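Guides > Home automation > Chores

Start | Guides | Parts | Workshop notes | Contact

How to test if a machine can do your chore

Many readers write to us with the same question: can I buy already a machine which will fold the clothes, or put things in order on the shelf? My short answer is still "for most chores, no". But the longer answer depends on the chore, and you can find it out at your own table before you spend any money. For this guide you need an evening, one table and the things which you handle every day.

Step 1. Write the chore as small actions

"Tidy the hall" is not a chore for a machine. "Take the hat, turn it, put it on the hook" is already better. Write every action on its own line and use only simple verbs: take, lift, turn, push, let go. If your list has more than 20 lines, divide it in two chores and test them separately.

Step 2. Mark the soft things

Go through the list and put a letter S near every object which changes its shape when you lift it. Towels, caps, sleeves, bags. A hard box is in the same shape each time, so a program can be told where to hold it. A piece of fleece is different each time you put it down. In my experience a chore with two or more letters S is today too difficult for any machine which a household can pay for.

Step 3. Do it with two fingers

Now do the whole chore using only the thumb and one finger of each hand. Kitchen tongs are even better, one pair in each hand. Do not help with the palm and do not hold anything against your body. You will notice quickly where you get stuck. With cloth it is usually finding the edge. With thin clear plastic it is picking it up from a flat surface, and also seeing it, which is a problem for cameras too.

Step 4. Repeat it with small changes

Move every object by the width of a hand and begin again. Then change the lamp. A machine on a factory line can make the same movement 1,000 times, but your table is not the same in the morning and in the evening. In August I tried this with my own laundry list and I had to change my way of holding in almost every round.

Step 5. Count the time

If you need 60 seconds with the tongs, do not expect a machine to need less. For a small shop it can still be useful, if the work is done at night. At home it is mostly a disappointment. A workshop owner in Wuncombe sent me his list for packing hats, and after this step he decided to automate only the closing of the boxes. I think it was a right decision.

Two-finger grippers held in the hands, with soft and hard things on the table:
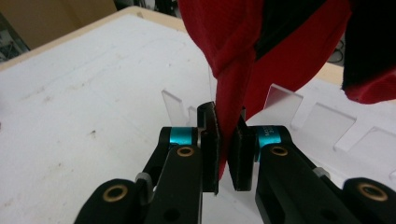
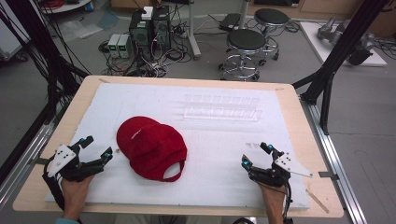 Photos: Stodier / Leltik

What to do with the result

If you passed all the steps without getting stuck, your chore is a good candidate and you can start to ask for prices. If you got stuck only at one line, try to change the object before you think about the machine. A rack with slots, a stiffer bag or a bigger handle often helps. If you got stuck at three lines or more, keep the list in a drawer and repeat the test next year.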